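Section 4: Setting Up the Lumenlow Track Lighting Kit

This section covers hanging the track, fitting the heads, connecting the dimmer and making the first adjustments. It applies to the two-circuit kit with the Winder dimmer. If your box contains the older push-button dimmer, use Section 4 of the previous manual instead. The wiring colors are different.

Read the whole section before you start. Two people are needed for steps 6 through 9.

4.1 Before you begin

Check that the box contains the following:

Track lengths, with end caps already fitted on one side
Live-end feed with cover
Straight joiners and one flexible joiner
Lamp heads, in foam trays
Winder dimmer with wall plate
Mounting clips, screws and wall plugs
Paper drilling template

Lamps are packed separately. If anything is missing, keep the box and the packing slip and contact the store where you bought the kit.

You will also need a drill, a level, a pencil, a non-contact voltage tester, a small flat screwdriver and a stepladder that lets you reach the ceiling without standing on the top step.

CAUTION: Turn off the power at the breaker, not at the wall switch. A wall switch may leave one conductor live. Test the ceiling box with the voltage tester before touching any wire, and test it again if you leave the room and come back.

CAUTION: The total load on the track must not exceed 400 watts, counting both circuits. The dimmer will not protect the track if this limit is passed.

NOTE: If your ceiling box is metal and has no ground wire, stop here and call an electrician.

4.2 Planning the position

1. Decide what you want to light. For a work table, the track should run parallel to the long side of the table and slightly in front of it, so that your head and shoulders do not throw a shadow on your hands. For a wall, keep the track 700 mm from the wall surface. Closer than this, the beam becomes a narrow scallop and the top of the wall is too bright. Farther away, you will see glare when you face the wall.

2. Hold the paper template against the ceiling and mark the clip positions. The first and last clips must sit within one hand's width of the track ends.

3. Find the joists and shift the template along until as many marks as possible fall on wood. Use wall plugs only for the clips that miss.

Surface finish makes a large difference to how bright a room feels. White tops and pale walls send light back up to the ceiling, and you can usually run the dimmer lower than you expect. Brick, dark wood and unpainted concrete soak it up. In a room with both, aim most of the heads at the darker surface and let the pale one take care of itself. 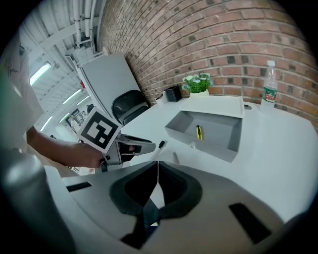 Fixtures and Fittings Group, Technical Publications

Curved walls need the flexible joiner. Do not try to bend a track length to follow a curve, even a shallow one. The copper strips inside will lift out of their channel and the heads will flicker or fail to light. Fit two straight lengths with the flexible joiner between them, and set the angle before you tighten the joiner screws. A wide curve may need a second flexible joiner, sold separately.

4.3 Hanging the track

4. Drill the pilot holes. For joists, drill narrower than the screw. For plugs, follow the size printed on the template.

5. Fit the clips with the open side facing the floor. Leave each screw a half turn loose.

6. With one person at each end, lift the first track length and press it into the clips. You should hear a click at each one. The groove along one side of the track must face the same way on every length. This groove marks the neutral side, and the joiners will not seat if one length is turned around.

7. Slide the joiner into the end of the first length until the shoulder meets the metal, then bring up the next length.

8. Check the run with a level and tighten the clip screws.

9. Fit the end cap to the open end. The cap is a safety part and the track must not be powered without it.

NOTE: On plaster ceilings the clips may pull slightly to one side as you tighten them. Back the screw out, put a thin washer behind the clip and try again.

4.4 Connecting the live end

10. Test the ceiling box once more with the voltage tester.

11. Remove the cover from the live-end feed by pressing both side tabs with the flat screwdriver.

12. Connect the green wire to ground first. Connect white to white. Connect black to circuit 1 and red to circuit 2. If your house has only a black conductor, join black and red together under one connector. Both circuits will then dim together.

13. Pull gently on each wire. Any wire that moves must be taken out and connected again.

14. Fold the wires into the box, push the feed into the track and replace the cover. The cover should close without force -- if it does not, a wire is caught under the rim.

4.5 Fitting the dimmer

15. Remove the old wall switch and note which wire went to which screw. A piece of tape on each wire is enough.

16. Connect the dimmer to match the diagram inside the wall plate. The Winder dimmer needs a neutral. Older switch boxes may not have one.

17. Seat the dimmer in the box, fit the two long screws and clip the plate on.

The dial runs from 1 to 99. Below the factory minimum, some lamps switch off completely or begin to shimmer. To raise the minimum, turn the dial to the lowest point where the light is steady, then press and hold it until the lamps blink twice. To clear the setting, hold the dial in while you switch the breaker on.

4.6 Fitting and aiming the heads

18. With the power still off, hold a head up to the track with its locking lever pointing across the track. Push up and turn the lever until it lines up with the track.

19. Set the circuit selector on the neck of the head to 1 or 2. Use one circuit for task light and the other for walls and shelves. It is easier to live with if you keep to this from the start.

20. Fit the lamps. Handle them by the base.

21. Turn on the breaker, then bring the dimmer up slowly. Leave it at full for several minutes and look at each head in turn.

22. Aim the heads from the floor if you can reach them with the aiming pole, or turn them off and let them cool before you climb. The metal ring around the lamp gets hot enough to burn.

For table work, use two heads aimed from opposite sides so that the beams cross over the middle of the top. One strong head gives hard shadows and will tire your eyes in the evening. For reading, one head from behind the shoulder is enough. Glossy paper and polished tops will show a bright spot if a head is aimed straight down at them, so tilt it until the spot slides off the far side.

4.7 If something is wrong

No heads light. Check the breaker, then the live-end cover. If the cover is not fully closed, the contacts do not meet.

One head does not light. Move it to the other circuit. If it lights there, the circuit wire at the live end is loose. If it stays off, change the lamp.

Heads beyond a joiner do not light. One track length has been turned around or the joiner is not pushed fully home. Turn off the breaker before checking.

Buzzing at low settings. This comes from the lamp in nearly every case. Use lamps marked as dimmable and do not mix two makes on one circuit.

Dimmer plate feels warm. Slight warmth is normal. If it is too warm to keep a hand on, turn the system off and add up the lamp wattages.

4.8 Care

Dust the track with a dry cloth every few months, with the power off. Do not use spray cleaners. They leave a film on the copper strips that causes flicker. Heads can be wiped with a damp cloth once cool. Check the joiner screws once a year. We suggest October, before the lights are in use for longer hours.

Keep the paper template with this manual. You will want it if you add a length later or move the run to another room.

Text: Yurii Stelmakh
Wiring steps checked by: Grigoris Katsaros
Revised 11 March 2020

Continue to Section 5: Adding the Katolberg Wall Bracket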